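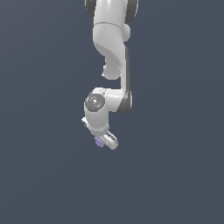 그랄리스(Grallis) 영화화 자주 묻는 질문

최종 수정: 2025년 5월 20일

정말 만들어지는 건가요?
네, 이번에는 계약서가 있습니다. 제작사 카테티(Katetti)가 시리즈 1권과 2권의 영화화 판권을 샀고, 각본 초고까지 나왔습니다. 판권이 처음 팔린 뒤로 10년 동안 "곧 소식이 있을 예정"이었으니 의심하시는 마음은 충분히 이해합니다. 저희도 공지를 세 번 읽었습니다.

그랄리스가 뭔가요? 검색하다 들어왔습니다.
항구 도시 토스트베리(Tostberg)를 무대로 한 범죄소설 시리즈입니다. 주인공은 퇴직을 앞둔 세관 조사관인데, 권이 거듭되어도 퇴직은 계속 앞두고만 있습니다. 제목의 그랄리스는 첫 권에서 불에 타는 창고 이름입니다. 사람 이름인 줄 알고 3권까지 읽으신 분도 많습니다.

두 권을 한 편에 합친다는 게 사실입니까?
아닙니다. 영화 2편으로 나누어 찍습니다. 다만 1권 후반의 재판 장면은 두 번째 영화로 넘어간다고 합니다. 원작에서 재판이 차지하는 분량이 248쪽이니, 첫 영화에 그대로 넣었다가는 관객도 함께 복역하는 기분이 들었을 겁니다.

주연은 누구인가요?
발표되지 않았습니다. 게시판에 올라오는 "내부 관계자" 글은 지금까지 전부 틀렸고, 서로 다른 배우를 확정이라고 했습니다. 가상 캐스팅은 전용 게시판에만 올려 주세요. 한 배우를 스무 번 추천하셔도 한 표로 칩니다.

촬영은 언제 시작하나요?
11월입니다. 항구에 안개가 끼는 철이라서 그렇게 잡았다고 하는데, 안개라는 배우는 원래 약속 시간을 잘 지키지 않습니다. 일정이 밀리면 이 항목부터 고치겠습니다.

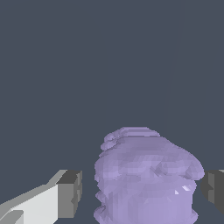 2권의 유골 단지는 원작대로 나오나요?
유골 단지는 2권의 핵심 증거물이고, 각본에서도 살아남았습니다. 문제는 생김새입니다. 소설에는 "연보랏빛이고 못생겼다"는 문장 하나뿐이라 독자마다 머릿속에 다른 물건이 들어 있습니다. 운영진은 위 그림의 연보라색 덩어리 쪽에 한 표를 던집니다. 몸통이 넓고 윗부분이 둥글게 솟은 데다 표면이 울퉁불퉁 각져 있어서, 조사관이 처음 보고 한숨을 쉬는 대목과 잘 맞습니다. 영화에서는 매끈한 흰 도자기로 바뀐다는 소문도 도는데, 그렇게 되면 한숨 장면은 어떻게 찍을지 궁금합니다.

원작자는 제작에 참여합니까?
자문으로 이름을 올렸습니다. 각본을 읽고 의견을 낼 수 있지만, 제작사가 따를 의무는 없습니다. 결혼한 자녀에게 하는 조언과 비슷한 위치라고 보시면 됩니다.

한국에서도 개봉하나요?
해외 배급은 에크포(Ekpo)가 맡았고, 국내 개봉 여부는 미정입니다. 에크포에 문의 메일을 보냈더니 관심에 감사한다는 답장이 왔습니다. 같은 내용으로 한 번 더 보냈더니 한 번 더 감사해 주었습니다.

영화를 보기 전에 책을 읽어야 할까요?
1권만 읽으셔도 됩니다. 처음 200쪽은 세관 서류 이야기가 많아 고비인데, 창고에 불이 나면서부터 속도가 붙습니다. 서류 이야기가 더 재미있었다는 분들은 자유 게시판에 따로 모여 계십니다.

결말을 바꾼다는데 항의 서명은 안 하나요?
안 합니다. 바뀐다는 결말이 무엇인지 아직 아는 사람이 없습니다. 항의문 초안은 벌써 네 가지가 접수되어 있으니 새로 쓰지 않으셔도 됩니다.

스포일러 규칙을 알려 주세요.
제목에 권수를 적고, 범인 이름은 본문 첫 줄에 쓰지 마세요. 목록 미리보기에 첫 줄이 그대로 뜹니다. 지난번에 그렇게 범인을 알게 된 회원께는 다시 한번 사과드립니다.

여기에 없는 질문은 문의 게시판에 남겨 주세요. 답변은 보통 사흘 안에 올라갑니다.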